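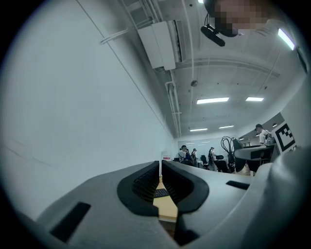

COMMUNIQUÉ DE PRESSE – Vie associative et langues

Akolora ouvre au public son dictionnaire en ligne du parler de Killar

Killar, le 26/04/2025

L'association Akolora a le plaisir d'annoncer la mise en ligne de la première édition de son dictionnaire du parler de Killar. L'ouvrage contient 3360 entrées, avec pour chacune la traduction en français, la catégorie grammaticale et au moins une phrase d'exemple. Il est consultable gratuitement, sans inscription, sur ordinateur et sur téléphone.

Le parler de Killar est utilisé dans la vallée et dans les hameaux de la rive haute. Il a été longtemps transmis seulement par la voix, dans les familles et au marché. Des listes de mots existaient déjà, mais elles étaient dispersées dans des cahiers privés, avec des orthographes très différentes. Le travail d'Akolora a consisté d'abord à rassembler ces listes, ensuite à les comparer avec des enregistrements réalisés chez les habitants.

Le projet a duré quatre ans. Pendant cette période, 50 locuteurs ont accepté de répondre aux questions de l'association. Les entretiens portaient sur les travaux des champs, la cuisine, le temps qu'il fait, la parenté, les jeux des enfants et les noms de lieux. Le vocabulaire de l'élevage est le plus riche. Celui de la pêche en rivière, au contraire, reste incomplet, et l'association recherche encore des personnes qui l'ont pratiquée.

Parmi les entrées, 2222 sont accompagnées d'un enregistrement sonore. L'utilisateur peut écouter le mot seul, puis la phrase entière. Quand la prononciation change d'un hameau à l'autre, les variantes sont indiquées sous le mot principal, avec le nom du hameau. Akolora n'a pas souhaité choisir une forme comme plus correcte que les autres.

La question de l'orthographe a demandé beaucoup de discussions. Le système retenu utilise les lettres de l'alphabet français, avec deux accents supplémentaires pour les voyelles longues. Il est possible de faire une recherche sans taper ces accents. Une page d'aide explique les règles d'écriture et donne la liste des abréviations.

La réalisation technique du site a été confiée à l'atelier Lurnimen, qui a aussi préparé l'outil de saisie employé par les rédacteurs. La maison d'édition Daher publiera de son côté une version imprimée, plus courte, destinée aux écoles et aux bibliothèques. Sa parution est prévue en novembre. Le prix de vente sera communiqué à la rentrée.

Les lecteurs sont invités à signaler les erreurs et les mots manquants avec le formulaire placé au bas de chaque article. Les propositions seront lues par l'équipe de rédaction, qui répondra à chaque message dans la mesure de ses possibilités. Une mise à jour du dictionnaire est envisagée deux fois par an.

Une présentation publique aura lieu à la salle communale de Killar, avec une lecture de contes et une démonstration du site. L'entrée est libre. L'horaire exact sera affiché à la mairie et sur la page d'accueil du dictionnaire.

À propos d'Akolora

Akolora est une association à but non lucratif installée à Killar. Elle organise des cours de langue pour adultes, des veillées et des collectes de récits oraux. Elle conserve aussi un fonds sonore, accessible aux chercheurs sur demande écrite.

Contact presse
Association Akolora, service communication, Killar
Extraits sonores et visuel de couverture disponibles sur demande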